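The drawer test comes first

In Emmett Brannigan's shared workshop, no motor turns until the simulator has had its say.
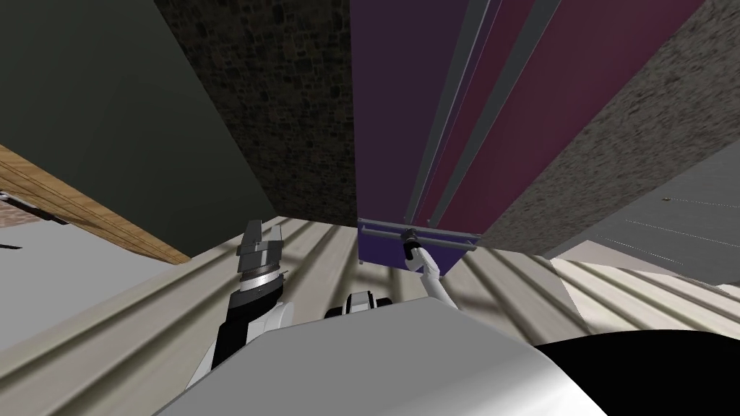 Right gripper closed on the handle bar of the purple drawer in the simulated kitchen; the left gripper stays open.

Brannigan's two-armed machine, Pruma, is being built in a rented unit at Gindurholm. The control code is written against a rendered kitchen, then moved to the bench.

Drawers are harder than they look. A handle bar fixed at both ends lets the gripper slide sideways but not twist, so a small error in wrist angle goes straight into the runners. Brannigan caps the pull at 90 newtons and stops the arm if the path drifts by more than 8 mm.

Each change to the grip routine is run 900 times overnight, with the floor friction and drawer mass altered between runs. Failures are sorted by joint torque. Most trace back to the approach angle, and a few to the contact model.

The bench drawer, a second-hand Skomell unit, has 9 mm of play in its runners. That figure goes into the model next.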